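Two Fingers and a Feeler Gauge
Keeping a hand-held gripper honest at the Mollah workshop in Cludport

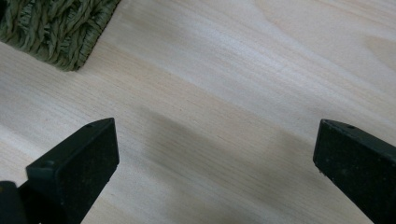
Start with the fingertips

Obaidul Karunaratne looks at the ends of the fingers before he looks at anything else. He opens the jaws wide over a pale wooden tabletop, tilts the tool toward the window and studies the two flat black faces for a good half minute. A shiny patch means wear. A nick along the edge means somebody has been picking up something they shouldn't. He runs a thumbnail across each face, slowly, and only then reaches for a screwdriver.

He looks after four of these hand-held grippers at Mollah, a small shop in Cludport where people use them to record everyday handling jobs, and the recordings go on to train robot arms. The tools get squeezed more than 1000 times on a busy day. I'd come expecting to talk about software, and I spent a whole September morning completely absorbed in screws, grease and the correct way to wipe down a fingertip (lint-free cloth, barely damp, one direction!).

The trouble with a tired finger

A finger that has shifted even a little on its mount closes slightly off from its partner. The person holding the tool makes up for it without thinking, turning the wrist a touch, and that little turn goes straight into the recording. Karunaratne found this out with unit 2, which had drifted so gently that its regular user swore it was the best of the bunch. He pulled it apart over lunch and found one mounting screw you could spin with a fingernail.

So now there's a routine. Jaws open, wipe, inspect. Jaws closed on a strip of thin paper, then a tug at the top of the tips and another lower down. If the paper slides out at one spot and holds at the other, the finger comes off and goes back on with a fresh shim from the Filtton kit he keeps in a cookie tin. After that come the feeler gauge, a drop of oil on the slide and a dozen slow squeezes with his ear right up against the mechanism.

"You hear grit before you see it," he says, and hands the thing over so I can try. I hear nothing at all. He takes it back, squeezes twice and nods, there it is, and out comes a speck of something the size of a poppy seed.

Written in pencil

Everything goes into a notebook called Omlow, after the street where he rented his first bench. Entry 1269 is the one he makes while I'm there: fingers cleaned, left re-seated, slide oiled, paper test good top and bottom. He writes it in pencil and blows the eraser crumbs off the page, already reaching across for the next gripper.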